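Community > Faith & Organizations > Elections and Governance

Navari Fellowship picks new president, 2 year term. thoughts?

posted by quillback_7
21 March 2019

So the council vote is done. Letter went out to all the Iltstead and Ulatbridge congregations this morning. Term is 2 years, used to be four, and I can't find where that change was ever voted on. Anyone have the June minutes? The letter is one page and half of that is thank yous.

Also the council itself. 28 seats, 20 present. Is that even a quorum under the new rules? Old rules said two thirds, so fine, but I thought they raised it.

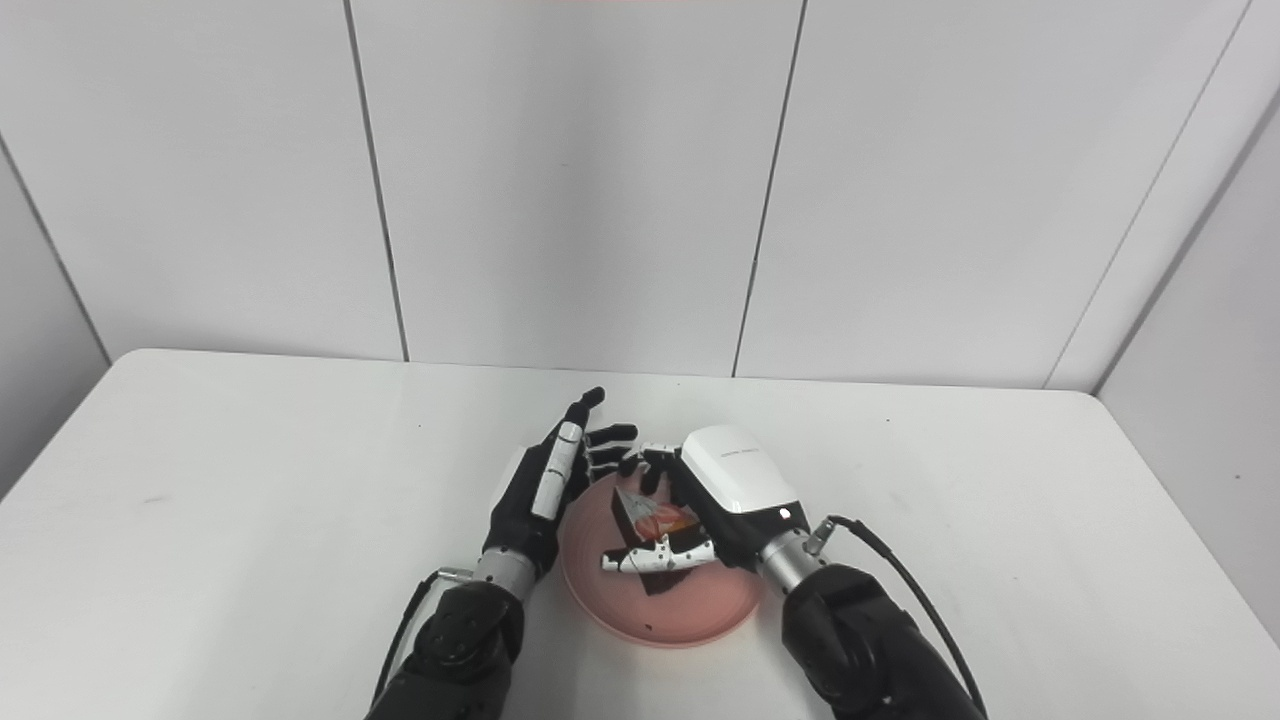 Replies

marshlight
Quorum is still two thirds. They talked about raising it, didn't pass. I was in the room, back row, very long afternoon.
The term thing was in the June packet. Page near the end, after the budget. Nobody read that far I guess.

quillback_7
I read that far. My packet had no such page. Ulatbridge got ours late and it was photocopied crooked so who knows.

dovetail_rd
Two years is too short. First year you learn where the keys are, second year everybody's campaigning. Well not "campaigning", we're not supposed to call it that. But you know. Lunches.

marshlight
Disagree. Last term dragged. If someone is good they get re elected, there's no limit on that. If they're not you wait two years and not four. What's the downside

dovetail_rd
Downside is the school. Building loan for the Xu Street school is a long thing and the bank wants to see the same signature. We went thru this with the Iltstead hall already, three sets of paperwork.

pennywhistle44
Can someone explain how council members get picked in the first place? Moved here last fall, went to Ulatbridge twice, never saw a ballot.

marshlight
Each congregation elects its own, by head count. You need a year on the roll to vote. Ballot is on paper, after the service, they don't mail it. Then council elects the president in closed session. No candidates declared ahead of time, you write a name.

pennywhistle44
Thanks. So regular members don't vote for president at all?

marshlight
Right. Never have.

quillback_7
And that's my real gripe. 400 people on the rolls and 20 of them decide it. I'm not saying the result is wrong, I like who they picked. Good listener, shows up. But post the tally at least. Was it close? Was there a second round? Letter doesnt say.

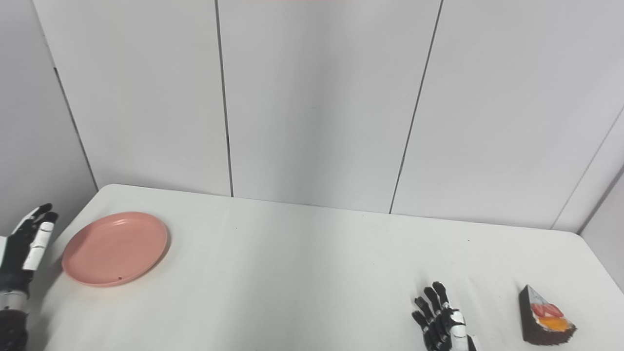 And before somebody tells me closed session is tradition, the tally used to be read out loud. My mother remembers it. It stopped when we merged with the Iltstead people and I never heard a reason.

dovetail_rd
As one of "the Iltstead people", we read ours out too before the merger. Don't put that on us.

quillback_7
Fair. Sorry. Didn't mean it like that.

saltbox
There was a second round. That's all I'll say, I was asked to keep the numbers in the room and I will. Write to the secretary and ask for it to go on the agenda, they have to answer a written request from any member. Posting here does nothing.

dovetail_rd
Agree w saltbox. I'd sign one if it also asks about the two years.

marshlight
I'd sign the tally part only. Keep them separate please, or it gets stuck for months.

quillback_7
OK two letters then. Will draft tonight and leave copies on the side table at Ulatbridge on Sunday. Iltstead folks message me and I'll send it over. Still want that June page if anyone has a clean scan.

11 comments | 2 shares

Contact the moderators | Copyright Navari Community Board | Back to top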